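Stundero cell, pre-run software checklist
Filled in by Rhea Lacson, 9 January 2024

1. Planner build matches the cell sheet: OK. Build 693, and thank you Jomar for finally writing it on the board!
2. Wrist camera stream live, exposure locked: OK. White table and dark blue cloth are a hard pair, so please do check the folds still show some detail. 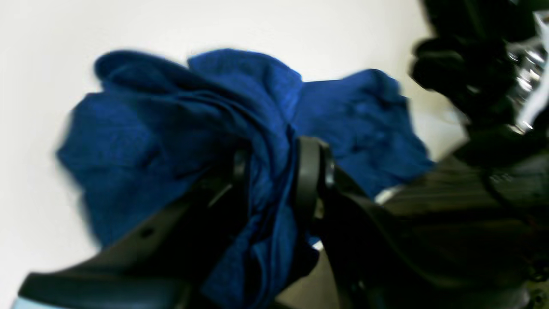
3. Grip force limit loaded: OK. Set to 12, same as the October sheet.
4. Soft stop from the tablet: OK, though I pressed it twice to be sure (old habit, forgive me).

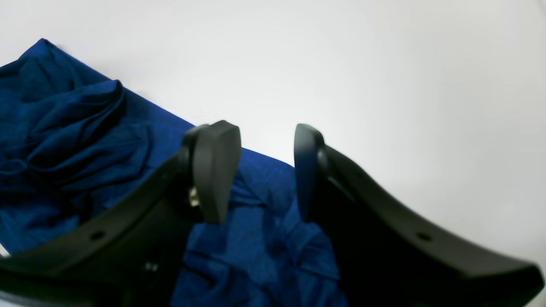
5. Hem detector confidence log: COMMENT. It dropped out in 8 of the 13 test passes, and I'd love for Jerome to look at the threshold before anyone runs the long job.
6. Log folder has space: OK.

Item 5 open, with Jerome Umali.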